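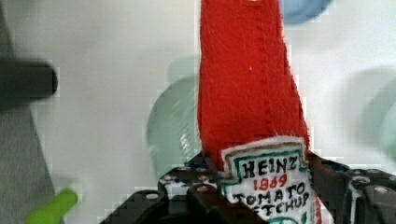
Felt ketchup bottle held in the gripper, wrist camera view. Label partly covered by the left finger.

From: Vesna Perić
To: Wirkitz users list
Date: 20 May 2026
Subject: Re: Grasp check reports "no object" on soft items

Dear Danish, dear all,

Thank you for the full report and for the log files. I reply on behalf of the Wirkitz maintenance group. The wrist view at the head of this message is one we have used while looking into the matter.

Danish Bajwa wrote:

> We are running Wirkitz with the Drelico driver on our teaching
> bench. With hard objects the grasp check behaves as described in
> the manual. With felt and plush items it returns "no object" in a
> large share of cases, although the item is plainly between the
> fingers. In our last run of 892 grasps, 40 were wrongly rejected,
> and all 40 were soft items. The planner then opens the gripper and
> starts again. Is there a recommended setting, or should we switch
> the check off altogether?

We would advise against switching the check off. The planner relies on its result before any lifting move, and without it an empty gripper would be treated as a full one.

The cause lies in the order of the two tests. The check first compares the finger gap with the expected width of the item, and consults the camera mask only if that comparison succeeds. A felt item gives way under the fingers, so the measured gap falls below the lower limit and the mask is never read. The limit was chosen with rigid parts in mind and is too strict for cloth.

A second fault concerns the mask itself. The segmentation step divides an object wherever it meets a strong change of colour. On the bottle, the white label was returned as one object and the red body as another, and the smaller of the two was passed on. The fingers overlap the lower edge of the label, which reduced its area further. Text on the label has no part in the check. Those who use the reader module should note that it will return incomplete words where a finger lies over the lettering; in our view the last line came back as "TCHUP", and this is correct behaviour.

The following changes have been merged into the development branch:

1. The gap test and the mask test are now both run, and the result is taken from the two together.
2. Touching regions between the fingers are joined before their area is measured.
3. A new setting, soft_item, lowers the gap limit for a single entry in the object list. It is off by default.

Sites that cannot move to the development branch may set gap_min to 13 in the gripper file. The value applies to every object, so very thin rigid parts should be tested again afterwards. Please restart the planner once the file has been saved — a reload of the settings alone does not reach the driver.

We replayed the new check over some 1501 stored grasps from the Zaidi set. The soft items were accepted as they should be. Two thin rigid parts now give a different answer from before, and these are still being examined. The changes will not be placed in a stable release until that work is complete, which we expect to be in July.

Users of the Vovico driver are not affected by the first fault, as that driver reports no finger gap. They will still benefit from the second change.

Further reports are welcome on this list. Kindly attach the planner log, the gripper file and one wrist view for each failed grasp.

Yours sincerely,

Vesna Perić
Wirkitz maintenance group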